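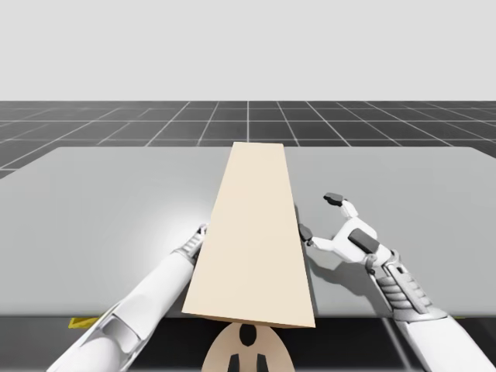
A flat board with its top face open, ready for finish.

Oiling a bare shelf board

Sand with the grain, 120 grit first, then 180. Going finer closes the surface and the oil takes unevenly. Vacuum the board and wipe it with a cloth barely damp with water. Let it dry overnight. The water lifts the grain; knock it back with one light pass of used 180 paper.

Work at room temperature. In January an unheated garage is too cold for most oils, and the film stays tacky for days.

Pour a small amount in the middle of the board and spread it with a lint-free rag. Leave it 10 minutes. Wipe off everything that has not soaked in, including the ends. End grain drinks more and usually needs a second wetting during the same coat.

Allow up to 29 hours between coats. Two coats are enough for a bookshelf. A shelf that will hold plants or glasses gets three.

Coat both faces and all four edges the same number of times. A board finished on one face only takes up moisture from the other and cups. Stand it on edge on two battens while it cures so air reaches both sides.

Rags: lay them flat outdoors, one layer, until stiff, or soak them in water in a lidded metal can. Never ball them up. Linseed oil heats as it dries and a wadded rag can catch fire.

A 500 ml can covers two shelves with some left over. Press the lid down hard and write the opening month on it.

Aivar Baranauskienė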